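Event Fundraising, Unit 4: Running a Charity Golf Day
Handout for week 4

Formats

Most charity golf days use a team format, as it lets weaker players take part without holding up the field. The two you need to know are:

Texas Scramble. All members of the team drive. The best drive is chosen and everyone plays the next shot from there, and so on until the ball is holed. One score per team.

Stableford. Each player scores points on each hole against par, adjusted for handicap. The best 2 scores on each hole usually count for the team. It takes longer to mark, so allow more time before the prizes.

Starting the field

Our worked case is the Rindudine day, held at the Gulley course in July. It had 64 players in teams of four. With a shotgun start every team begins at the same moment on a different hole, and all sixteen teams come in together for the meal. With a two-tee start the first teams are back long before the last – fine for the bar, less so for the auction.

Income and costs

Keep three headings apart in your accounts: entry fees, sponsorship, and money raised on the day. At Rindudine the entry fees came to £2493 and went almost entirely on green fees and catering. Hole sponsorship, the raffle and the auction brought in £3279. You will use both figures in the seminar exercise.

Note that the main sponsor, Bang, paid for the tee signs directly. A payment of this kind is a gift in kind and should be recorded at its value.

Prizes and auction lots

Ask for donated lots early and get a written description of each one. Clothing should be listed with its size and condition. Signed items need some proof of where they came from. Set a reserve only where the donor asks for one.

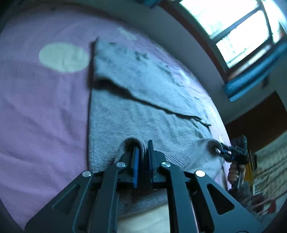 Grey knitted sweater on a lavender sheet.

Before next week

Read the Zasusano case in the course pack – it covers a day that was rained off after nine holes. Come ready to say:
– whether entry fees should be refunded
– how you would settle the result
– what you would tell the hole sponsors

Bring a calculator.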